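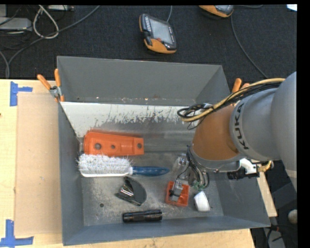 Garnet Ouellet still tells new hires that a bread route is only as good as its first stop, and that ours was a diner that wanted rolls by 4 a.m. and would send them back at 4:15.

3 min read

Bouchard is a wholesale bakery. We make rolls, sandwich loaves, rye and a few sweet breads for restaurants, school kitchens and small grocery stores. We don't have a retail counter, although people do knock.

The bakery opened with one deck oven and two delivery vans. Today we have 42 employees and eight routes, six days a week. Trucks don't go out on Sunday. The night crew comes in Saturday evening only to feed the starters and clean.

Noémie Carrier runs production. She trained on the rye bench and still writes the rye schedule herself. Tyson Gill handles routes and billing, so if your invoice looks wrong, he is the one to call. Océane Gagnon takes new accounts and will bring samples to you — usually the hamburger bun, the seeded loaf and whatever came out well that morning.

Most of our recipes are plain. The white roll has flour, water, yeast, salt, sugar and a little oil. We changed the oil once and heard from 67 customers, so we changed it back.

Standing orders can be changed until noon the day before delivery. Holiday orders close earlier, and the dates are printed on your invoice. We deliver in returnable trays. Please stack them by the back door and keep them out of the rain.

In August we shut down for four days to service the ovens. Customers get a notice with their July statement.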